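Setting Up the Work Corner, Part 4: Putting the White Table Against the Panels

By Ivar Strand
6th October

So the panels are up, your arms ache, and you're wondering if you can just shove the table in and call it done. You can't, sorry! I did exactly that with my first Loltstead corner and ended up pulling everything back out again in April. This section covers getting the table in, getting it level, and leaving the right gap at the back.

I'm working with the Loltstead table with the plain white top and the pale gray Osance wall panels. If you have the narrower top, the steps are the same, you'll just have less to carry.

Before you start, have a tape measure, a spirit level, a pencil and a soft cloth handy. Two felt strips as well, if you're fussy about marks on the wall (I am).

1. Sweep the floor right up to the panels. One bit of grit under a foot will throw the level off and you'll spend ages blaming the table.

2. Wipe the panels down with a barely damp cloth, top to bottom. Go easy at the joints. You don't want water sitting in there.

3. Stick the felt strips along the back edge of the table, one near each end. Keep them under the lip so they don't show.

4. Get someone on the other end and lift the table in. Sixten Nygård helped me with mine, and we went in at an angle, back corner first, then swung the front around.

CAUTION: Don't drag it. The feet have bare metal rims until you fit the caps, and they will scratch a floor.

5. Push back until the felt just touches. Now pull forward 7 mm and stop there.

6. Put the level on the top, first along the back, then front to back. Turn the feet a little at a time and go back and check the other direction after every turn. 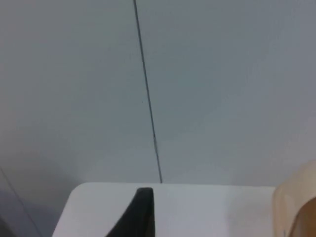 7. Now look at how the joint between the panels comes down to the table. Please don't try to center the table on it! I spent a whole evening shuffling mine left and right before I gave up and measured from the side wall, which is what you should do too. Mine sits 314 mm out and I like it there.

8. Run a fingertip along the back edge from one end to the other. If it catches on a panel anywhere, ease the table forward a hair and check the level again.

NOTE: A thin dark line at the joint is fine and I leave mine alone. I did try filler once on an offcut and it looked much worse, sort of smeary.

9. Fit the foot caps, then leave the table bare overnight. Check the level once more in the morning before you load anything onto it.

The lamp goes on in Part 5, so keep the Lumenta box somewhere you can reach it.

Recent in this guide
Part 3: Hanging the Osance panels
Part 2: Marking out the wall
Choosing foot caps for hard floors
Paron shelf brackets, fitting notes
Cleaning a white top without streaks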